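Home | Manuals | Troleo Bin Routine | Section 10

10. When the Bag Catches on a Hand

Few jobs are as satisfying to set up as the bin routine, and few will test your patience more the first time a liner catches! Thin plastic slides into gaps you would never think to check. The steps in this section clear fault 1319 (grip not released) and get you back to work.

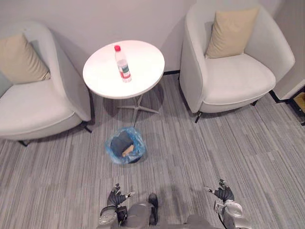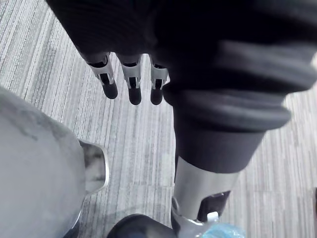
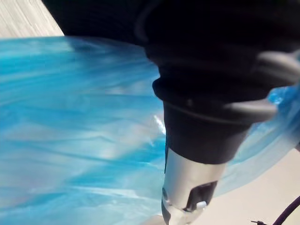
10.1 Clear the fault

1. Press the stop button and keep it pressed in until step 6.
2. Wait for the status light to turn solid amber. Both arms now hold their position.
3. Support the bag from below with one hand. A full liner can weigh more than you expect.
4. Work the plastic out of the fingers one fold at a time, starting at the fingertips. Go gently and you can usually save the bag.
5. Look into the slots and along the seams of each finger for torn scraps. Use the plastic tweezers from the Zollen kit.
6. Step back, release the stop button and select Open Hands.

CAUTION: Never pull the bag while the arms are powered. The hand reads a pull as a slipping load and will squeeze harder.

CAUTION: Keep your own fingers away from the wrist joint, even when it is still.

NOTE: If 1319 comes back right away, a scrap is still in there. Repeat step 5 with a flashlight.

10.2 Before you restart

Fold the loose rim of the liner down over the bin. Rhys Ormsby on our test team ran 500 pickups with the rim folded and had 13 catches, which thrilled all of us. Set the grip force to Low for thin liners, then run one slow pickup while you stand by the stop button.

If a fingertip looks torn or turns freely, leave the hand switched off and contact Stavros Vrettos at the service desk.

Revised 30 Mar 2022

Share | 10 comments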